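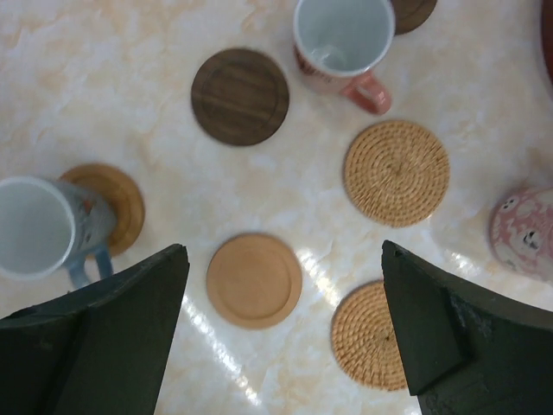 Eine Regel, die sich im Betrieb nicht prüfen lasse, sei keine, hieß es aus dem Kreis der Anwender bei Bloxham zum neuen Leitfaden für Greifroboter in Haushalt und Gastronomie. Gefordert werde seit Langem, dass Hersteller das Abstellen von Geschirr unter einheitlichen Bedingungen nachweisen.

Der Normenverbund Foteddale hat den Leitfaden am Sonntag, 25. Mai 2025, in zweiter Fassung veröffentlicht. Er umfasst 119 Seiten und richtet sich an Hersteller, Betreiber und Prüfstellen. Geregelt werden unter anderem die Zuordnung von Tassen zu Untersetzern, das Verhalten bei spiegelnden Tischflächen und der Umgang mit teilweise verdeckten Gegenständen. Für die Prüfung sind Untersetzer aus verschiedenen Materialien zu verwenden, darunter Holz und Flechtwerk.

Künftig sind je Gerätetyp 1000 Greifvorgänge zu protokollieren. Fehlversuche dürfen aus dem Protokoll nicht entfernt werden. Der Zustand der Greiffinger ist vor Beginn und nach Abschluss jeder Prüfreihe festzuhalten.

Grundlage der Überarbeitung waren 1225 Stellungnahmen aus der öffentlichen Anhörung. Die Firma Bromis und das Prüflabor Stastasley haben angekündigt, das Verfahren zu übernehmen. Die bisherige Fassung bleibt bis Dezember anwendbar. Bereits begonnene Prüfungen können nach altem Verfahren abgeschlossen werden.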